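Lostby publishes simulation code of practice, asks robots to stop winning on technicalities

GOSBERG, March – A household robot that has tidied 3,921 virtual kitchens without dropping a spoon sounds like a robot you might let near your spoons. Lostby would like you to ask a few questions first, and has written them down.

The firm's new code of practice for simulated testing of domestic robots sets out what developers should record before they quote a success rate to anybody with a chequebook. It runs to 265 clauses. An earlier draft was longer, and reviewers are thanked for their frankness. 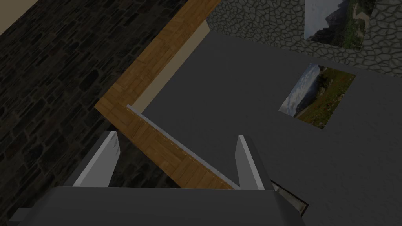

Simulated gripper, fingers open, over a run of wooden surface. Image: Lostby

The code was drawn up with the test house Breathnach and the software firm Biritz, whose engineers went through 2,316 simulated runs and argued over what had gone on in a good many of them. Some had been marked as passes when the object went through the furniture. Others had been marked as failures when the robot did the job perfectly well and the scoring script was looking at the wrong shelf.

"We found one team reporting its best run and calling it typical," said Afshin Khosravi, who led the drafting. "We were very stern about this for several weeks, until we found the team was ours."

Under the code, every published result must state how many runs were attempted, how many were thrown away and who decided to throw them. Room layouts used for training may not be used again for testing, however fond of them the developers have become. Moving the sofa slightly does not make a new room.
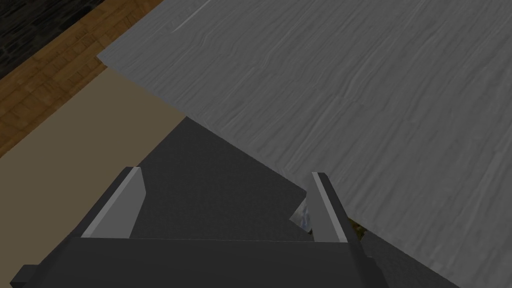
View over the gripper towards a grey wood-grain tabletop, with parquet flooring beyond. Image: Lostby

Camera views get a chapter to themselves. Developers must keep the view from the gripper as well as any wider view, and must say which of them the robot was given to work with. Where an object is partly hidden, the log should say so. A robot that picks up something it could not possibly have seen is to be investigated before it is congratulated.

The code also covers floor and wall textures, lighting, the weight of objects and the speed at which arms may move near furniture. Clause 5, on doors, was rewritten more often than any other and remains a sore subject. 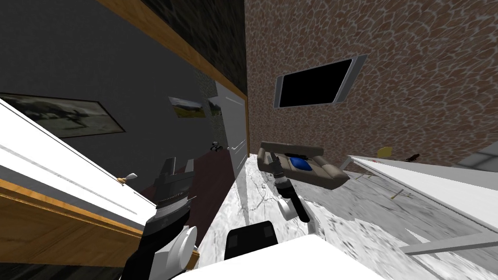 Two arms at work in a simulated living room, one gripper close to the front of the sofa. Image: Lostby

Nothing in the document replaces testing on real machines in real homes, and claims based on simulation alone must say so in type the same size as the claim. Lostby expects this to be the least popular requirement with marketing departments, its own included.

The code is voluntary and free to download from the Lostby website. Comments are welcome until the end of the summer and should give the clause number.

Notes to editors

Lostby develops software for domestic robots and is based in Gosberg. Breathnach and Biritz contributed to the code at their own expense and have asked for this to be mentioned.

Afshin Khosravi is available for interview in the mornings. Questions about doors should be sent in writing.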